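Kofler Day Centre: tabletop activity programme
Progress report to the Grovlow Fund, period ending December 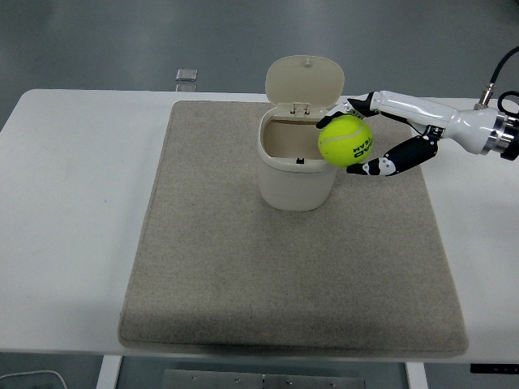 1. Summary

The grant was awarded to re-equip the small activity room at the Kofler Day Centre and to establish a regular programme of tabletop activities for adults recovering hand and arm function. The room reopened on schedule and the programme is now running for four groups. Spending stands at £2,218, leaving £165 to be carried into the next period. One purchase remains outstanding and is described in section 4.

2. The room and its equipment

The former card tables have been replaced with white tables that wipe clean between groups. Each working place is laid with a thick beige felt mat with rounded corners. The mats were requested by Ghada Bitar, lead occupational therapist, after the first trial sessions, when objects set down on the bare tabletop tended to slide and the noise was found tiring by several attenders.

The objects in use are ordinary household ones, as set out in the original application. They include small flip-top bins in cream plastic, tennis balls, sponges, clothes pegs and lidded food boxes. Two suppliers were approached. Zorniro provided the mats and the tables; the smaller items came from Grurkora, whose delivery was late by a fortnight but complete.

3. Activities

Sessions last 50 minutes and are held in the morning. The activity most often chosen is placing a ball into an open bin. It calls for a full grasp, a lift clear of the rim and a controlled release, and it can be made easier or harder by moving the bin nearer to or further from the person seated. Closing the lid afterwards is treated as a separate task, as the catch is small and some attenders find it awkward.

Noura Nasrallah has written a short guide for session leaders covering seven activities, with notes on seating height and rest breaks. The guide was revised once during the period. The earlier version asked leaders to set out all the objects at the start, and several reported that this was distracting. Objects are now kept on the trolley and brought to the table one at a time.

Attendance has been steady apart from a short dip when the transport contract changed. Comments gathered by session leaders were largely favourable – the familiar objects were mentioned more than once – although two attenders asked for activities closer to kitchen work, and this will be considered when the guide is next revised.

4. Matters outstanding

The height-adjustable table has not yet been ordered. The model named in the application has been withdrawn, and the replacement offered is wider than the space beside the window allows. Periklis Sotiropoulos is obtaining measurements and a further quotation. The Fund's agreement will be sought before any change to the specification is made.

Surface marks on the tabletops have proved more persistent than expected. A different cleaning product is on trial.

5. Next period

A fifth group will be opened if a second session leader can be trained in time. Eskil Sundqvist has agreed to deliver the training. The centre also proposes to lend mats and a small set of objects to attenders for practice at home, within the existing budget.

Submitted on behalf of the centre by Randa Bitar, Programme Manager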